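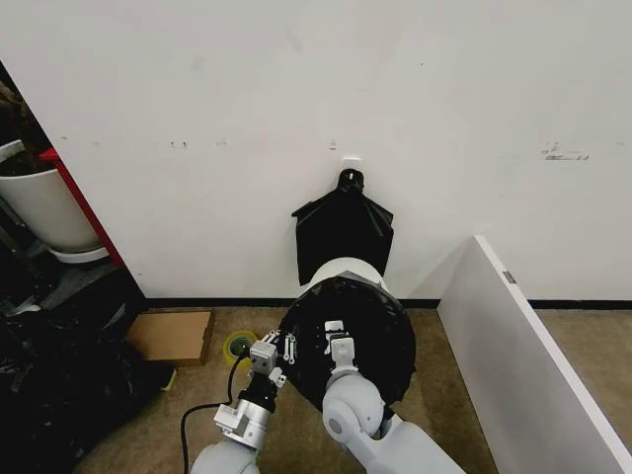

# Trash and Liners: Common Questions

These are the questions tenants at Listdale ask most about the bins in the work rooms and offices. Room bins are emptied by whoever uses the room. The building crew handles everything from the collection room onward.

## Bins and bags

**Which bags fit the round white bins?**

The black ones on the supply shelf marked "small." The large bags on the shelf below are for the kitchen bins. They will go into a round bin, but so much plastic bunches up inside that you lose a good part of the space.

**How do I put a new liner in?**

Shake the bag open first. Push the bottom down into the bin with your hand until it touches the base, then fold the top over the rim all the way around. The fold should be at least 3 inches deep. Press the liner against the inside wall to let the trapped air out. If it balloons back up, lift one side of the fold, push down again, and refold.

**The liner keeps slipping into the bin. What can I do?**

Gather the extra plastic on one side, twist it, and tuck the twist under the fold. A clip on the rim also works. Please don't tape liners to the bins. The glue stays on the plastic and picks up dirt.

**Can I keep spare bags at the bottom of the bin?**

Yes, two or three. Any more and they get soaked if a liner leaks, and the whole stack gets thrown away.

**Can I hang a bag on the wall by the bin?**

Yes, from a small adhesive hook. Wipe the wall with a dry cloth before you stick the hook on, press it for a full minute, and wait an hour before you hang anything. The hooks are fine for an empty or nearly empty bag. They are not meant for a full one, and a hook that gets pulled off usually takes paint with it.

**Where should the bin stand?**

Against the wall, clear of the door and the heater. On carpet, keep it in one spot so any stains stay in one spot too.

## Emptying

**When should I change the liner?**

When it is three-quarters full, or at the end of the day if there is food in it. Paper and packaging can stay until the bin fills up.

**When does the collection room close?**

It is open until 9 p.m. If you miss it, tie the bag and leave it in the bin overnight. Bags left in the hallway will be returned to the room they came from.

**Where does cardboard go?**

Flatten it and take it to the cage next to the freight elevator. Peel off long strips of tape if they come away easily. Short pieces can stay on. Flat boxes may be kept in the room as long as they don't block an outlet or the door.

**What about empty tape rolls?**

The cardboard core goes with the cardboard. Cores made of plastic go in the regular trash. Used tape is always regular trash.

**What can't go in a room bin?**

Batteries, paint, broken glass, and anything with liquid still in it. There is a battery box at the Iltmont Street entrance. For glass, wrap it in newspaper, put it in a box, and write GLASS on the top.

## Cleaning and supplies

**How do I clean the bin itself?**

Take it to the utility sink, use dish soap and warm water, and let it dry upside down. Every 14 days is enough for most rooms. A damp bin under a fresh liner will smell within a day or two.

**How do I get scuffs off the wall behind the bin?**

Try a damp cloth first, then a melamine sponge with very light pressure. Rubbing hard leaves a shiny patch on matte paint. If a mark won't come off, leave it and put it on the repair list.

**Who do I ask for more bags or hooks?**

Write to Kgomotso Matlala at the building office, or leave a note in the tray outside the door. Include your room number and which size of bag you need.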